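Filed under: Technology at Home and at Work

At Pultholm, the question of whether a machine can be trusted with household work is treated as a practical one. The company develops control software for two-armed robots and has spent the past year on kitchen tasks, with a smaller programme on stockroom work at a partner site in Skastthorpe. Its head of trials agreed to answer questions on what has been achieved, and on what has not.

The first subject was the gap between public demonstrations and daily use. "A demonstration shows the best attempt," the head of trials said. "A household needs the ordinary attempt to be good enough, every day, with someone else's crockery." The company reports its results to partners as full sets of attempts, failures included. In the most recent set, completed in January, the system made 2,797 attempts at short kitchen tasks in simulation. Of these, 400 were selected for close review by staff.

Asked which chores had proved most difficult, the head of trials named soft goods and food. Tins, boxes and mugs keep their shape when held. A bread roll or a ripe pear does not, and a hand that closes with the force suited to a mug will spoil it. "We can specify the grip for a mug in an afternoon. For fruit we are still arguing over what a good grip is." The same difficulty arises with laundry, which the company has set aside for the present.

The stockroom programme has moved more quickly. At Skastthorpe, machines supplied by Wouters transfer packed goods from trolleys to shelving under the supervision of shop staff. The head of trials attributed the progress to the building as much as to the software. Shelves are of known height, the aisles are kept clear, and deliveries come in a limited range of cartons. The site handles 103 kinds of carton, each of which has been measured in advance. "A shop will change its habits to suit a machine if the case is made properly. A family should not be asked to."

The interview turned next to the use of simulated kitchens. Much of the company's household work is carried out in software supplied by Plametti, in which worktops, racks, baskets and food can be set out afresh for each attempt. The head of trials described this as a matter of cost and of safety, and was careful to set out its limits. A simulated worktop has no crumbs on it unless they are put there, and simulated food does not bruise in quite the way that real food does. Results are therefore treated as provisional until they have been repeated on physical equipment.

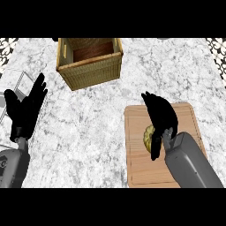 The use of 2 arms was also discussed. Many kitchen tasks can be performed with a single hand, but the company regards the second as necessary for anything involving a lid, a bag or a loose board. Coordination between the two remains slow. "A person steadies the bowl without thinking of it. We have to decide when the second hand should help and when it should simply stay out of the way. At present it is too cautious, and we prefer that to the alternative."

On the matter of employment, the head of trials declined to offer a forecast. Staff at Skastthorpe had been consulted before the trial began, and their working hours had not been altered during it. Any wider use would be a decision for the employer concerned.

The final question was when a machine of this kind might be offered for sale to private households. The head of trials gave no date. The company intends first to complete a supervised trial of clearing and putting away, in which a member of staff will be present throughout and each session will close with a written report. Preparation of hot food is excluded from the plan, as is any task requiring a knife.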